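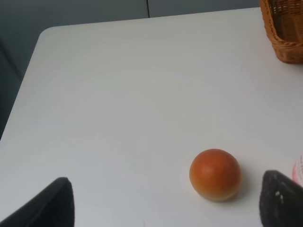
1/ Pebble counts from the Makokha field course are in, and the department is changing how students process them. Lab measurement now comes before any statistics, on a fixed surface with consistent light. A matte white tabletop with a dark gray wall behind it, as here, gives clear contrast for most clast outlines. Pale quartzite is the exception and goes on a dark sheet.

2/ Field procedure is unchanged. One transect per team, bank to bank, first particle touched at each step, eyes averted. Minimum 300 particles per reach. Teams that stop short go back to the reach.

3/ What goes in the notebook: reach code, transect bearing, stage at the staff gauge, and who is picking versus who is writing. Swap roles at the halfway point and mark the line where the swap happened. Operator bias shows up mostly in the fine fraction.

4/ Only a subsample comes back to the building. For each reach we keep 12 clasts, bagged singly, labeled inside and out. Pencil on waterproof paper for the inside label. Marker on plastic rubs off in the truck.
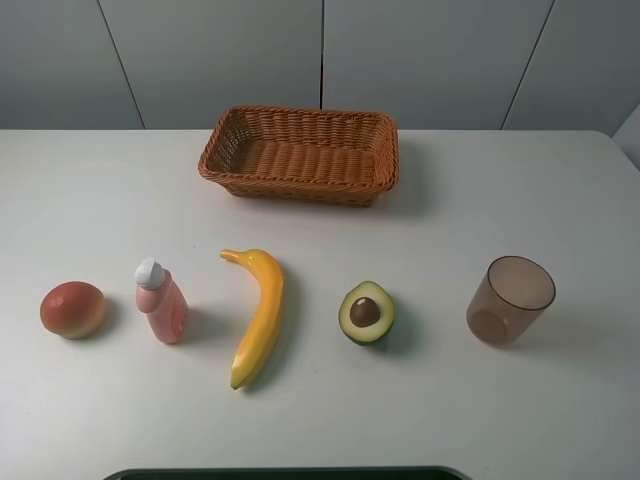

5/ Axis measurement order is long, intermediate, short. Intermediate is the one that controls sieve passage, so it gets measured twice. Lay clasts out before picking up the calipers. A loose row across the middle of the table with space between pieces, like the five objects in the photo, is enough separation. Leave any container toward the back, where the basket is.

6/ Calipers are zeroed at the start of each bag. Record to the nearest millimeter. Anything finer overstates what a field pebble count can support.

7/ Hadi Abou Jaoude compared template sizes against caliper sizes for the February sets. The gravel template reads coarser for flat clasts, as expected, since a square hole passes them on the diagonal. Do not mix the two methods in one distribution. If a reach was done by template, say so in the header.

8/ The combined file now holds 862 lab-measured clasts. Four were removed because the inside and outside labels disagreed. The removed rows are in a separate tab with the original bag numbers.

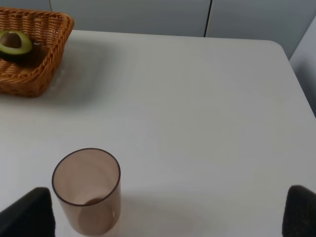 Rawan Issa
Laboratory Coordinator, Physical Geography

9/ Size classes are half-phi. Compute D16, D50 and D84 by interpolating on the log scale, from the cumulative curve. Linear interpolation inside a wide class will shift D84 enough to matter in a roughness estimate.

10/ Report the particle count next to every percentile. A D50 without its n will be returned ungraded. This applies to posters too.

11/ The Trergate reach has a sand veneer over gravel. Score it as sand where sand is what the finger touches. Add a note on veneer thickness, but do not dig through it to reach the gravel.

12/ Archive boxes move to the Ponadari shelf once a reach has been checked by a second person. Issa Nassar has the box list. Corrections to reach codes go to him in writing, with the old code included.

Print this thread | E-mail this thread
Contact: Physical Geography Laboratory | © Department of Geography | Back to top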